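The Basket Side

The arm had been stopping short since the start of the shift. It would go out towards the basket, slow down as it should, and then hold still with the finger a hand's width away from anything. No alarm came up. The panel said it was carrying out a move, and it went on saying so until I pressed the stop.

I worked nights then at the Standura shed on the far side of the river. There was one bench at our end, with a pale top that had to be wiped down every evening, and one arm to it. The job was to take the pink pieces off the bench and put them in the basket. A child could have done it, and the pay would have been lower.

I put the time in the book, ten past two, and wrote "held, no fault shown". Then I wound the arm back a little by hand, using the pendant, and brought up the wrist view on the small screen to see what it thought it was doing.
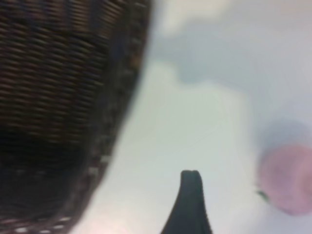 It did that in March as well, and they told us to clean the lens. The voice came over the radio from the Gromevov line, where they had the same arms and had been listening to me swear for an hour. I asked whether cleaning the lens had helped. There was a pause, and then the voice said no, but they had been told to write down that it had.

I cleaned the lens. I ran the move again and the arm went out, slowed, and held.

There was a sheet taped inside the cabinet door, with the fault codes on it. They ran up to 66. I read through them twice, standing up, and none of them was for an arm that stopped without saying why. The last line said to call Britis, who looked after the software, and gave a number that was answered in the daytime.

What I should have done was lock the arm off and leave it for the morning. That was the rule, and I had signed a paper saying I knew the rule. But there was a lorry due at six, and I had been spoken to once already about a lorry.

So I held the enable switch half in, stepped inside the yellow line and leaned over the bench to look at the wrist from underneath. I thought a cable might be pulling. I had my left hand flat on the bench top, by the basket, to take my weight.

The arm finished its move.

It came at the speed it would have come at if it had never stopped. The finger went down on the bench beside my hand and caught the cuff of my overall, and it pressed there with whatever force it had been set to. I let go of the switch. It was meant to stop dead when I did that, and it took roughly 2 seconds. I have been told since that this can't be right, and that the figure in the manual is much smaller. I was there and I was counting.

When it let me have the sleeve back there was a hole in the cuff. My hand was all right. I walked round to the cabinet, turned the main switch off and put my padlock on it. Then I sat down on a crate for a while.

D'Amico sent an inspector the next afternoon. I was got out of bed for it. The inspector asked me to show where I had been standing, and I showed it, and then we powered the arm up with the guard shut and both of us outside. It went out, slowed and held. We watched the wrist view without talking.
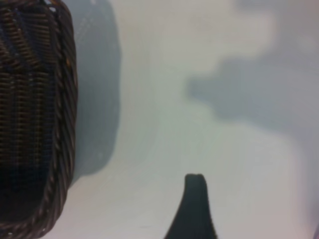 Wrist view during the test.

After 9 minutes it moved again, all by itself.

The inspector wrote that down and asked how many times I had seen it hold in the night. I said I had stopped it by hand every time but the last, so I had never seen how long it would wait. The pen stopped for a moment at that. Then I was asked whether I had been inside the line, and I said yes.

They took the arm off the bench before the evening shift. I was given a written warning and a new overall, and for the rest of that week I put the pink pieces in the basket myself.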